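In praise of the boring buffer bottle

I want to make a case for the least glamorous thing on any test bench, the calibration solution, and I want to make it loudly, because I think it's the best value in the whole business of measuring water. People will spend weeks choosing a conductivity meter. They'll read every spec sheet, argue over cell constants, ask their mates. Then they'll check it against a bottle of standard that's been sitting open on a windowsill since the previous summer, and wonder why the numbers have gone funny.

I got the bug from Elmarie Pillay, who ran the bench at Clelthorpe when I was learning the work. She wrote the opening date on every bottle in thick black marker, right across the label, and she never once poured used solution back in. I thought she was being fussy. Then one spring our rinse water readings started creeping up and half the crew was ready to order a new meter. Elmarie cracked a fresh bottle, calibrated, and the creep was gone. The meter had been fine the whole time! That was the day I became a believer, and I've been boring people at barbecues ever since.

What I love about a conductivity standard is how simple the deal is. Somebody has taken very clean water, dissolved a known amount of salt in it, sealed it up and told you the value at 25 degrees. All you have to do is not muck it up. Rinse the probe, shake off the drops, pour a little into a clean cup, swirl, let the temperature settle, take the reading, tip it down the sink. It takes maybe the time of boiling a kettle, and at the end of it you know something for sure about your instrument. There aren't many jobs in the lab with a payoff like that.

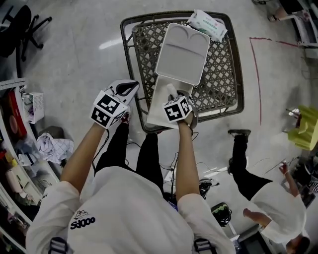
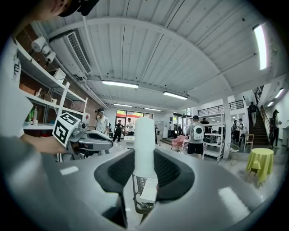 Can I get away with a single-point calibration?
For most conductivity work you can, provided the standard sits near the values you usually measure. If your samples range from rainwater to brackish creek, use a low standard and a high one.

The low standards are where the real fun is, and where I part company with some very sensible people. Ionuț Barbu, who I've argued with across many a lunch table, reckons anyone outside a proper laboratory should stay away from the very dilute stuff. His point is a good one. Open a bottle of low-value standard and it starts taking up carbon dioxide from the air straight away, and a trace of something salty left in the cup can throw it right off. He's seen people chase a fault for days that was really a badly rinsed beaker. His brother Liviu agrees with him, but Liviu agrees with whoever is buying the coffee.

My answer is that these are reasons to use it well, and using it well can be learned in an afternoon. Buy it in small bottles. Use single-serve sachets if you only test now and then - they cost more per millilitre and are worth every cent. Rinse the cup with a splash of the standard itself, throw that splash out, and pour again. Suddenly the dilute standard behaves beautifully, and you can trust your readings at the clean end of the range, where they tend to matter most.

I'd go further. I think every school, every creek-care group and every backyard aquaponics tinkerer should own two fresh standards before they own a second meter. Smaranda Sima tried this with her Mistden water-testing group. She took the money set aside for a fancier instrument and put it into standards, sample bottles and a decent wash bottle. When I last went out with them, in September, they calibrated on a folding table beside the ute before anyone went near the water, and the old meter read within 2 per cent of the check standard. You should have seen their faces. I'd put that cheap old thing up against a neglected flash one any day of the week.

There's the matter of waste, I'll grant. Tossing solution after every use feels wrong if you were raised to scrape the butter paper. But a 100 mL pour is generous. With a narrow cup you can cover most small probes with far less, and the spent standard is still good for a first rinse before the next calibration, so long as it goes in its own marked bottle and never near the fresh one.

Storage, then. Cap on tight, out of the sun, in a cupboard that doesn't swing between freezing and roasting. Don't put it in the fridge unless you like waiting for things to warm up. Write the date on it when you open it, big enough to read from across the room, and when its time is up, let it go without sentiment. I've still got one of Elmarie's old black markers in my kit, and it's nearly dry, so I'll be picking up another on the way home.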